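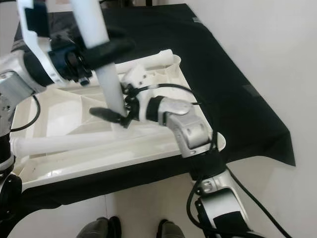
Figure 3. Off-white molded plastic with raised rims and diagonal ribs, on black cloth.

4.2 Does discoloration explain early disposal?

The claim that people throw out pale plastic goods mainly when they start to look old has been repeated so often that it is now treated as background. Most of the papers that repeat it lead back to one source, the Kurnuvis household study (Haberkorn and Lammers), and we think that study carries far more weight than it should. Its authors asked 400 households why they had last replaced a plastic item, offered a printed list of reasons, and found that "no longer looks clean or new" was chosen more than any other. From this they concluded that color change shortens the service life of white and off-white goods.

There are two problems with that step. The first is the list. "Broken" and "missing a part" were given as separate answers, while every complaint about looks, from yellowing to scratches to a label that would not come off, fell under a single heading. Had the two failure answers been joined in the same way, they would have come out ahead. Haberkorn and Lammers give the figures that show this in their own appendix, but the main text does not discuss them. The second problem is memory. A person who replaced a storage tray or a dish rack three years ago may well recall that it looked bad at the end. Whether its looks were what sent it to the trash is a different question, and a list of reasons can't answer it.

Urrutia's diary work in Drarnville was meant to fix the second problem. Her 200 participants wrote down each item on the day they got rid of it, along with what was wrong with it and what, if anything, they bought in its place. The entries are a pleasure to read and we used many of them in Section 3. Even so, we are not persuaded that they support the reading they are usually given. An entry such as "old, gone yellow, lid cracked" was coded under appearance, apparently on the grounds that the yellowing was mentioned before the crack. We recoded the entries we had access to, this time assigning any item with a stated functional fault to the fault, and the appearance group shrank to the point where we would not want to say much about it at all. Our coding rule is no more neutral than hers. It does show how much of the finding depended on the rule.

A further difficulty is that "white" covers a great deal of ground. Plastic sold as white may be warm or cool in tone from the day it is made, and the same piece can look cream under one lamp and gray under another. Albers and Baumgart, who asked raters to sort unused and used parts by apparent age, reported good agreement among raters and took this as evidence that aging is easy to see. 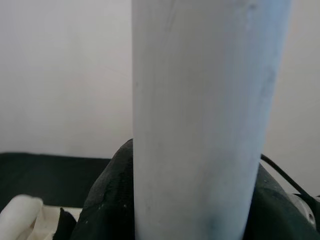 Agreement among raters, however, only tells us that people share a habit of judging. It does not tell us that the habit is right. Smudges, specks and soft shadows on a matte surface were all read as signs of age in that study, and at least the first two can be a matter of when the part was last wiped. The used parts had not been washed before rating. The unused ones had come straight out of their bags. We wrote to the authors on this point and were told that washing was considered and dropped so as to keep the parts "as found" – a fair aim, but one that leaves dirt and discoloration mixed together in every score.

The commercial literature is no better. Both Buschmann and Prosetti sell tinted resins with the promise that goods made from them will be kept longer. The Buschmann brochure cites the Kurnuvis study. The Prosetti brochure cites nothing. Neither firm has published follow-up data on goods in homes, and our request for such data was declined by one and went unanswered by the other.

We do not say that looks play no part. Thirteen of the diary entries mention color and nothing else, and several of those are quite heated on the subject. What we doubt is the size of the effect and the ease with which it has been turned into design advice. Anyone who tells a manufacturer to change the pigment should first be able to say how many of the discarded goods still worked, whether a spare part could have been bought, and what had been done to clean them. None of the studies reviewed in this section reports all of that. The next section takes up spare parts, where the records are thinner but at least the categories are clear.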